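Home & Table | Materials

Glaze fit and the everyday bowl

Crazing, the fine crackle that spreads through a glaze, is a problem of thermal expansion. If the glaze shrinks more than the clay body on cooling, it is left in tension and eventually cracks. The Durkstead pottery tests every new colour on 200 tiles before approving it for tableware.
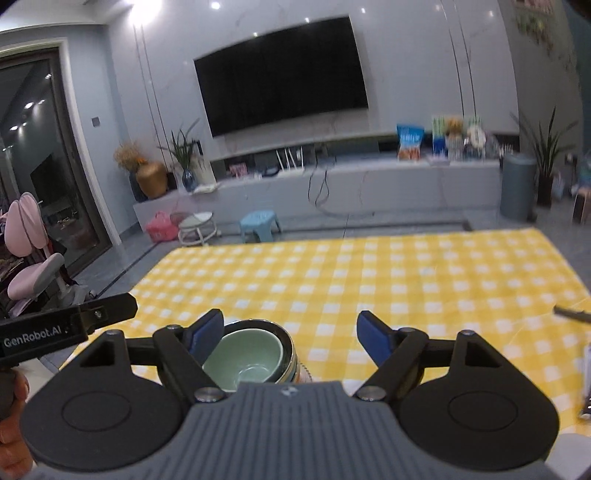 Stoneware bodies absorb little water, typically under 3 per cent. Earthenware takes up far more and swells slowly over the years, so crazing can appear long after purchase. At Baltville, sample pieces go through five cycles of oven heat and cold water.

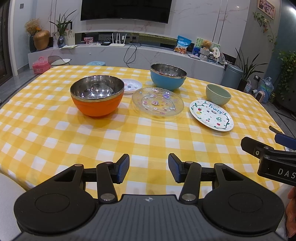 Silvan Tanner thinks the cycling test is too kind, and would sooner see pieces left in a steam chamber to force the swelling. Durkstead added a steam stage in May. It has since rejected two greens and a grey, all of them high in soda.

14 comments | 37 shares

Contact us | Back to top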